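Category: Data & Kits > Two-Arm > Laundry
Print this page | E-mail this page

# Brelier Fold Kit: sample data card

Last revised April 10, 2019. Maintained by Rocío Moya.

This card covers the sample set that ships with the Brelier kit, sold by Linby. The brochure says the kit "takes laundry off your hands." It does, in the sense that your hands will be busy with hex keys for most of a weekend.

## What you get

Two arms, a shared rail, the control boards, and 1,066 recorded episodes of clothes handling. The full set is 2,000 episodes and costs extra. Of the ones in the sample, 979 are labeled start to finish. The rest have a start label and a hopeful attitude.

Each episode is one folder with joint positions, gripper state and video. File names use the old Pludidine scheme, which sorts beautifully as long as you never need to find anything.

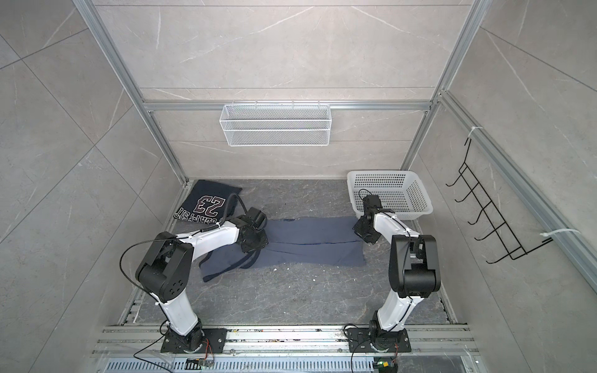
Dark clothes on a dark floor are the hard part of this set, and we left them in on purpose. If your model only ever meets white towels on a green table, it will have a lovely demo and a bad first day. Seams, straps and pant legs that wander off are all fair game too.

## Known problems

- Gripper state lags the video by 2 ticks. Shift it yourself; the loader won't.
- Episodes recorded in December use the earlier wrist calibration. Check the `calib` field before you mix them in.
- "Folded" is a label applied by a person with standards lower than your mother's.

## Setup

Bolt the rail down before you power anything. The manual puts this on the last page. Run `check_arms` once per arm, then load the sample config from the Villanueva folder and leave the speed limit alone until you trust it.

## License

Research use only. Refunds go through Linby, and so does the spare cable you'll want.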